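Drellon sleeving method

The Drellon sleeving method (also just "Drellon") is a way of teaching a pair of robot arms to put fruit into foam mesh nets, the soft stretchy kind used in shipping. Developed at the Purkton lab by a small group under Heather Drummond. Named after the control software, not a person.

Background

Foam nets are hard for robots. They fold, stick to each other, change shape when pinched. Earlier work at Purkton used a single arm and a fixed funnel to hold the net open -- worked for one size of fruit and not much else. The Geddes planner, an older in-house system, tried to model the net as a ring of springs. Slow, and dropped after one season.

Method

Two arms, one table. Training data comes from human operators who drive both arms by hand controls. One arm takes a net from the pile and opens it, the other brings the fruit. Finished pieces go in a basket.
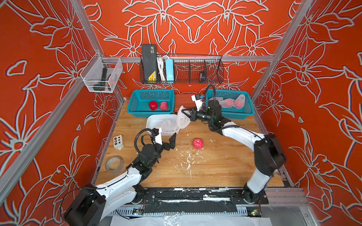

Two-arm cell with a net held open by the right gripper. Sleeved fruit in the basket at right rear.

The policy is trained in 2 stages. First stage uses full demonstrations, start to finish, 1,000 in the released set. Second stage uses only short clips of the step that fails most, which is getting the lip of the net over the widest part of the fruit. Drummond's group calls these "lip clips". There are 139 of them, hand picked, and the choice of clips seems to matter more then the number.

Camera views from the grippers are fed in along with joint positions. No force sensor. Grip is judged from finger position alone, so a soft fruit and a firm one look much the same to the policy until something slips.

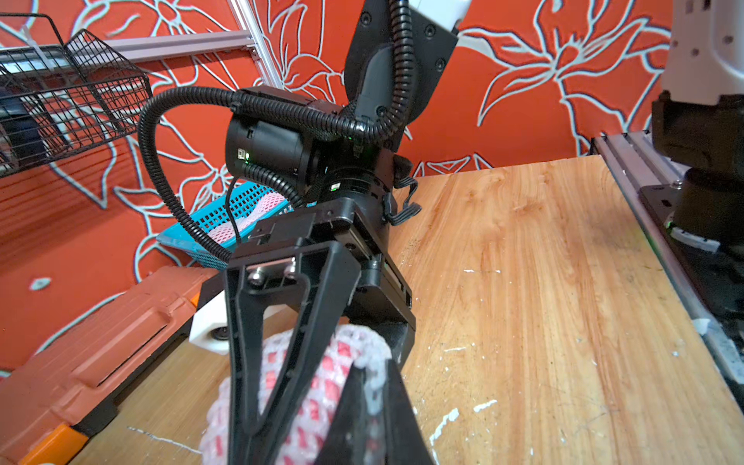 Wrist views are cropped before training to cut down on background. The crop is fixed, set once per cell, and has to be redone if a camera mount gets bumped. Later versions add random color shifts so the policy does not lean on the walls or table for cues.

Results

Tested over 100 trials per fruit type. Apples did best. Most failures were double picks, two nets stuck together and lifted as one. A re-grasp step was added in the March update and helped with that, less so with torn nets. Full numbers are in the Fletudar report, which also covers timing.

Limits

Slow next to a person. Very small fruit falls through. Bruising was not measured in the orignal tests -- a follow-up is planned but no results yet.

See also

Bimanual manipulation
Deformable object handling
Geddes planner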